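The owner of Dustlow, a produce stall with a small tasting room at the back, has been selling fruit for 27 years. She started with mandarins and plums and added snake fruit after a supplier, Drolari, sent her a free crate one January.

"I didn't know how to open one," she says. "I took it home and asked my neighbor."
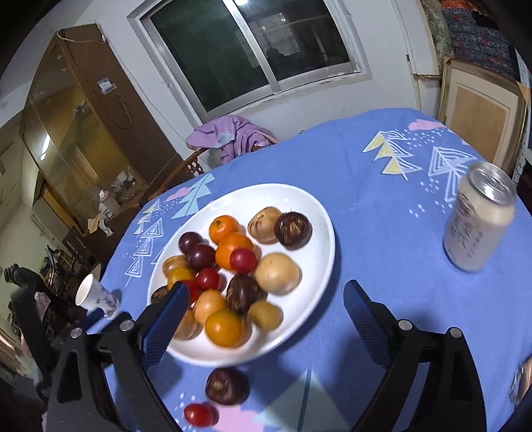
Her main job now is getting people to try things. Regular customers come for what they already know, she says, and walk past the rest. "If I put snake fruit in its own basket, it sits there. If I pile it on a plate with mandarins and plums and little tomatoes, people pick it up and ask." She likes a bright tablecloth, and the blue one with the trees is her favorite. "It stays on all year — I don't care that it looks like winter."

She peels the first one for anyone who asks, starting at the pointed end. Some people taste pineapple, others apple.

The stall sells around 3,000 snake fruit a year. She has no plans to grow. "I have one table back there. It's enough."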